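Theater > Newsletter > On a Budget

Print | E-mail

3 min read

Hello again, theater people! A bunch of you wrote in after the last issue to ask how I get to so many shows at the Vandier without selling the car, so I'm finally writing it all down. The Vandier has 458 seats, and on most weeknights a good chunk of them are still open by late afternoon. That's where you come in.

My favorite is the day-of rush. The box office opens at noon, and whatever they've set aside goes for $26, cash or card, two per person. I've had front row twice (bring a scarf, the air conditioning blows right off the stage) and I've been stuck behind a pillar once. For $26 I can live with a pillar.
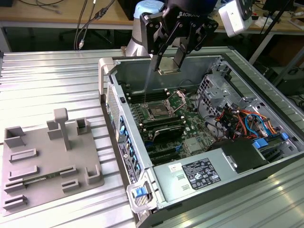
An open computer tower and a Robotiq gripper holding a thin rod.

If you can't get downtown at lunchtime, try the Monday drawing. You put your name in online before 10 a.m. and they e-mail the winners by dinner. I've won 3 times since last fall, which my sister thinks is suspicious. Check your junk folder! I missed a pair for the big tap show that way and I'm still not over it.

Over at the Rudden Playhouse they do things differently. Previews are cheaper than regular nights, and the first two are pay-what-you-can if you call. Yes, call, on the phone. The online page will only show you full price, and it tacks on a fee at the end that you skip completely by picking up your tickets in person. I saw a preview of a farce there where a door came off its hinges in the second act, and the cast just kept handing it to each other. Best night of my winter.
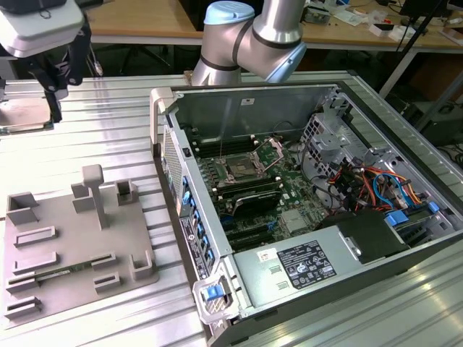 A word about balconies. At the Rudden I'd take the front of the balcony over the back of the main floor any day, and it's usually less money. At the Vandier I'd do the opposite, as the balcony is steep and the rail sits right at eye level if you're short like me. Go for the side aisle downstairs.

Then there's dinner, which can eat up everything you just saved. Karabulut, on the corner across from the Rudden, has an early menu until 6:30, and the lentil soup with bread is plenty before a long musical. Tell them you have a curtain to make and they'll move you along nicely.

Parking: the garage behind the Vandier goes to a flat evening rate after 5. Don't pull in at 4:50 like I did.

Next month I'll get into season passes and whether the small ones are worth it. Send me your own tricks before then, especially for matinees!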